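Cooking for One After a Long Time of Cooking for Five

My youngest moved out in October, and for the first few weeks I went right on making the same pot of chicken paprikash I had been making since the kids were in grade school. It's my grandmother's recipe (she was a Lengyel, and the Lengyels did not cook small), and it starts with two whole chickens. I ate it Monday through Thursday, and by Friday I could hardly look at it. The freezer filled up, then my neighbor's freezer filled up, and still I stood there every Saturday chopping onions like I was expecting a bus.

So this winter I've been teaching myself to cook for one person, and I have to say I'm enjoying it much more than I thought I would! It took some getting used to. A recipe cut down to a quarter behaves differently. The sauce boils away before the meat is done, and a small amount of rice in a big pot will scorch while you're looking for the lid. I finally bought a little saucepan, and I've fallen a bit in love with it.

My friend Béla Vass has lived alone for 19 years and eats better than anybody I know, so I asked him how he does it. He told me he never cooks a meal, he cooks parts. One night he roasts a tray of vegetables, another night he makes a pot of beans, and then dinner is whatever he feels like putting together. I've been trying it his way and I like it, though my beans are nowhere near as good as his and he won't say what he puts in them.

The other thing I had to get over was a kind of snobbishness about the microwave. For years I used ours to warm up coffee and soften butter, and that was all. Now I make a real dinner in it a couple of times a week.

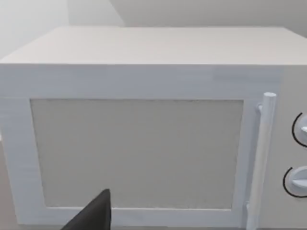
A sweet potato dinner

Scrub one medium sweet potato and poke it all over with a fork. Put it on a plate and cook it on high for 3 minutes, turn it over, and give it another 3. If a knife still meets any resistance in the middle, keep going a minute at a time. Let it sit while you get everything else out.

Split it open and mash the inside up a little with butter and salt. Then I pile on a big spoonful of beans, some sour cream, and whatever green thing is hanging around, usually scallions. A squeeze of lime is lovely if you've got one. My daughter puts hot sauce on hers and tells me mine is baby food, but I'm the one eating it, so there.

I set a place for myself too, with a cloth napkin and the good fork. It felt silly the first night, sitting there with the radio on, and by the second week I was looking forward to it.

Next I want to try a small meatloaf in a loaf pan I found at the back of the cupboard. If any of you have a recipe that uses half a pound of meat, please leave it in the comments. I still have the chickens to figure out, too.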